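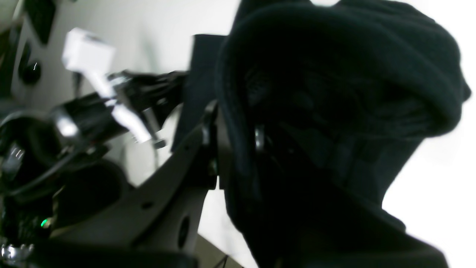

Laver un tricot noir à la maison, tout le monde prétend savoir le faire. Je reste méfiant. On lit partout qu'il suffit d'un « programme laine » et d'une lessive pour textiles foncés, et on se retrouve avec un col gondolé et des côtes qui ne reviennent plus. Une maille souple et sombre, avec un bord arrondi comme roulé sur lui-même et de gros plis qui tombent vers le bas, cache très bien ses défauts : les côtes se devinent à peine dans l'ombre. Regardez-la donc de près, près d'un mur clair, avant de la mouiller.

Ce qu'il vous faut

Une bassine, une serviette éponge, de l'eau fraîche, un peu de lessive liquide. La lessive « spécial noir » Vainio est vendue comme indispensable. J'ai essayé, je n'ai pas vu de différence avec un produit doux ordinaire.

Étape 1. Lire l'étiquette
Si elle interdit l'eau, arrêtez-vous là. Si elle a été coupée, traitez la pièce comme de la laine.

Étape 2. Tester la couleur
Frottez un coton blanc humide sur l'envers. S'il se teinte, lavez la pièce seule. Le vinaigre qui « fixe » le noir, je n'y crois pas.

Étape 3. Tremper
17 minutes chez moi, minuterie en main. Pressez à plat, sans frotter ni tordre. Rincez à la même température que le bain.

Étape 4. Essorer dans la serviette
Roulez le tout et appuyez avec les avant-bras. Certains essorent en machine à vitesse réduite. Sur un bonnet passe encore, sur un pull j'évite.

Étape 5. Sécher à plat
Remettez le bord en forme avec les doigts, puis laissez sécher loin du radiateur. Une pièce épaisse peut demander deux jours en novembre.

Et les bouloches ? Le rasoir Biko les coupe, mais il amincit aussi la maille quand on insiste. Passez-le une fois, sur tissu bien sec, et rangez-le.

À lire aussi
Housses Delemwood : utiles ou non ?
Mites : ce que vaut le cèdre
Repriser un coude sans que ça se voie
Plier les pulls dans un tiroir étroit

Accueil | Linge | Rangement | Couture | Archives

© Ovstead – Nous écrire – Haut de page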